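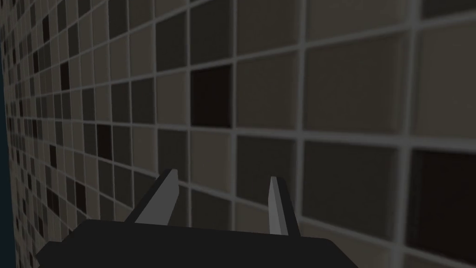 Gripper view, simulated scene. Fingers open, tiled wall behind.

Plimby Teleoperation Station for Simulated Two-Arm Robots
Manufacturer: Navesora
Status: in production, orders shipped from the Wallham warehouse

Overview

Plimby is a desk-mounted control station for showing tasks to a simulated two-arm robot by remote control. The operator holds one leader handle in each hand. Handle position and rotation drive the matching arm in the simulator, and the trigger sets the finger opening. Joint positions, finger opening and all rendered views are written to one recording on a shared clock.

The station does not include a physics engine. It connects to the customer's own simulator through the Navesora bridge, which is supplied as source code.

Included

2 leader handles, left and right
Desk rail with clamps
Foot pedal with 3 switches (start, discard, save)
Power supply and network cable
Bridge software and scene loader

Operation

The left pedal switch starts a recording. Arms stay locked until both triggers have been released once, so the first frames of every recording show the grippers fully open. The center switch discards the attempt and resets the scene to its stored start state. The right switch saves.

Motion scaling is set per arm. Reduced scaling is recommended for drawer fronts and other work near cabinet faces. At full scale, a fast wrist turn can exceed the joint speed limit; the bridge then clips the command and marks the affected frames in the log. Clipped frames are kept by default.

If an arm drifts out of comfortable reach of the operator, hold the side button on the handle to uncouple it, move the handle back and release. The uncoupled interval is stored as a hold.

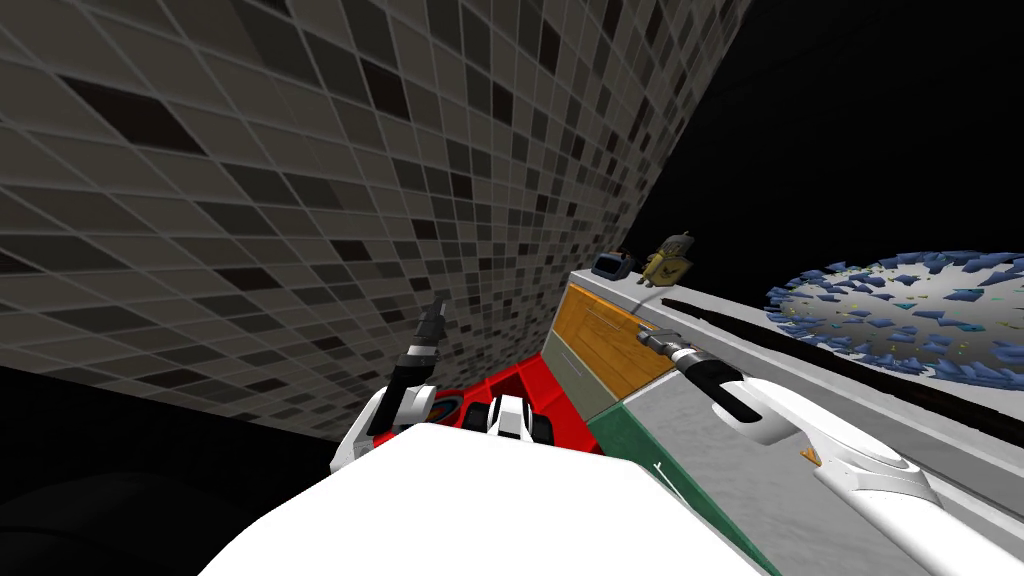

Robot-side view with both arms, the counter and the cabinet. Simulated scene.

Views

The loader accepts any number of named views. Body and gripper views can be shown together on the operator's monitor or switched from the handle. Wall and cabinet finishes can be changed between recordings from the scene file. Changing a finish does not alter the stored start state.

Specifications

Handle tracking: wired, absolute encoders on every joint
Recordings per scene folder before automatic split: 34
Warranty: 3 years, handles and rail

Compatibility

Leader handles from the earlier Kowalczyk series fit the Plimby rail but need the adapter plate, sold separately. The Kowalczyk foot pedal is not supported.

Known limits

Contact force is not fed back to the handles. Operators must judge contact from the rendered views.
Recordings made with mismatched left and right scaling cannot be mirrored by the export tool.

Ordering and support

Quotations: Sreekumar Rajan, Navesora sales
Bridge and scene loader questions: Senthil Annamalai, Navesora engineering
Orders confirmed by noon on Friday leave Wallham the following week. The October price list applies to all current orders.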